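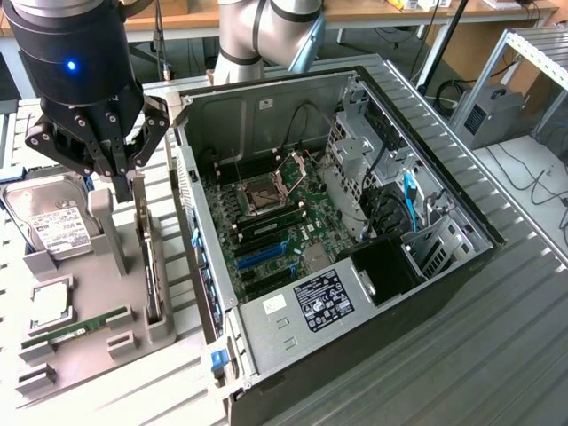 Unit 4 handout: daily care and setup of the assembly cell
Reading time: 8 min

The cell must be set up in the same order every time, because the robot does not look for the parts, it goes to taught points. If the tray has moved a little, all the points have moved too, and the fingers will close in the wrong place. So before you switch to automatic mode, you check the tray first and the computer second. The tray has one place for each part: the hard drive lies flat at the top, the processor has its own square pocket, and the memory module lies in the slotted holder under it. The tower lies on its side with the panel off and the socket lever raised, and this is the start condition for the processor program. If the lever is down, do not start. Open it by hand with the cell stopped.

4.1 Before power

Read the log of the previous group. It is in the Prilton folder, next to the door. If there is an open remark, you sign that you have read it. Then look at the cables of the gripper along their whole length, with a lamp. A cable that rubs in one place will break in that place, usually some weeks later.

Clean the rails of the table with a dry brush. Please do not use compressed air, it blows the dust and small screws under the tray and also into the socket. A lost screw under the tray lifts one corner, and we had this fault in August last year for two full lab sessions before we found it.

4.2 Checking the tray position

Push the tray against both stops and tighten the clamps by hand, then with the key. Run program 442 at low speed. It brings the closed fingers over the reference point and waits there. Put the paper gauge between the finger and the tray. It should slide with a light resistance. If it falls through or does not enter, write the value in the log and call the instructor. Do not correct the point by yourself, even if you know how to do it.

4.3 Fingers of the gripper

The joints of the fingers are held with small bolts. They become loose from vibration. Every 19 shifts we check each bolt with the torque key, following the Nirkel sheet. Mark the checked bolt with the paint pen. If the mark is already broken, the bolt has turned, and this must be in the log too.

The finger tips wear more quickly than people expect. A worn tip still holds the hard drive very well, since the drive is thick, but it lets the processor rotate a few degrees. When students report "the vision is bad", I ask them to look at the tips first. Change both tips together, never only one.

4.4 Two arms in one space

The second arm must be in its home position before the first one is moved by hand. The software blocks this in automatic mode. In teaching mode it does not block it, so here you are the protection. One person holds the pendant, and the other person stays outside the line on the floor.

4.5 After a stop in the middle of a cycle

Do not press restart. Open the fingers only when your partner holds the part. Put the part back in its pocket, check the pins of the socket with the magnifier, send the arms home, and begin the cycle from step 1.

Homework: read the Clakura manual, chapter 9, and write in your own words why the tray is checked before the tower.

Comments (3)

Parveen Minhas: In 4.2, is the gauge used with the tips warm or cold? We got different results in the morning.

Lensa Belay: Cold, before the first cycle. I will add it to the text, thank you.

Niazi group 2: the link to the torque sheet opens the old version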